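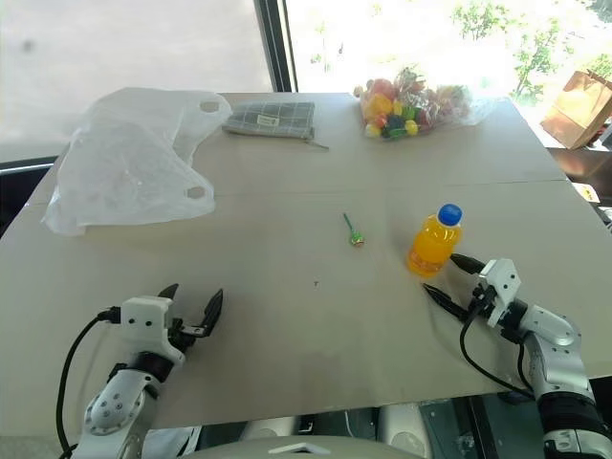
## Section 3: Setting Up and Clearing the Packing Table

This section applies to the two-panel tables supplied to the Brundlow day rooms. It covers preparation of the tabletop, placement of drinks and small items, and packing into bags and pouches. Staff should read it together with Section 2, Table Assembly.

### 3.1 Before You Begin

Confirm that the table has been joined and leveled as set out in Section 2. The seam between the two panels should feel flush under the fingertips along its full length. If one panel sits higher than the other, loosen the clamps, press both panels down, and tighten again.

You will need:

- a soft cloth and a bowl of warm water
- a mild dish soap
- one carrier bag with handles
- one zippered fabric pouch
- the items to be packed

### 3.2 Preparing the Tabletop

1. Remove everything from the table, including papers and cups.
2. Wipe each panel with a damp cloth, working from the far edge toward yourself.
3. Wipe along the seam, then dry it with a clean part of the cloth.
4. Look across the surface at a low angle. Specks and crumbs show up well on the beige finish when there is window light, and should be picked up before any food item is set down.

**Note:** Do not pour water directly onto the table. Liquid that enters the seam can reach the clamps underneath and is difficult to remove.

### 3.3 Laying Out the Items

1. Place the bag and the pouch side by side along the far edge. They may lie flat until they are needed. A crumpled bag does not have to be smoothed out, but both handle holes should be easy to find.
2. Turn the pouch so that its label faces up. Leave the zipper pull where it can be grasped.
3. Stand bottled drinks upright, to the right of center, with the cap fully closed. A bottle of orange juice should never be laid on its side at this stage, even when sealed.
4. Lay small items, such as a wrapped lollipop, near the middle of the table and clear of the bottle. Wrappers are to remain on.
5. Keep the near edge free for working.

**Caution:** Plastic bags present a suffocation hazard. Do not leave a bag on the table when small children are in the room without supervision.

### 3.4 Packing

1. Open the pouch fully and place the small items inside. Sticks should point away from the zipper – a stick caught in the teeth may damage the slider.
2. Close the pouch. If the zipper resists, stop and check the lining before pulling again.
3. Open the carrier bag and hold it by one handle. Lower the bottle in first, base down.
4. Set the pouch beside the bottle, label outward.
5. Lift the bag slightly by both handles to test the weight before carrying it from the table.

**Note:** The Pevik pouch may be machine washed with the zipper closed. Other pouches should be washed according to their own labels.

### 3.5 Spills

Juice should be wiped up at once. Begin at the outside of the spill and work inward, then rinse the cloth and repeat until the surface no longer feels sticky. Where juice has reached the seam, follow the panel separation steps in Section 2 and allow both edges to dry for 11 hours before rejoining them.

**Caution:** Do not use bleach or scouring pads. Both will dull the finish, and damage of this kind is not covered under the service agreement.

### 3.6 Reporting Faults

Loose panels, lifted edges, and stains that cannot be removed should be reported to Raimo Halonen, Furnishings Office, Room 205. Reports should state the room, the position of the table, and the nature of the fault. Tables awaiting inspection are not to be used for food or drink.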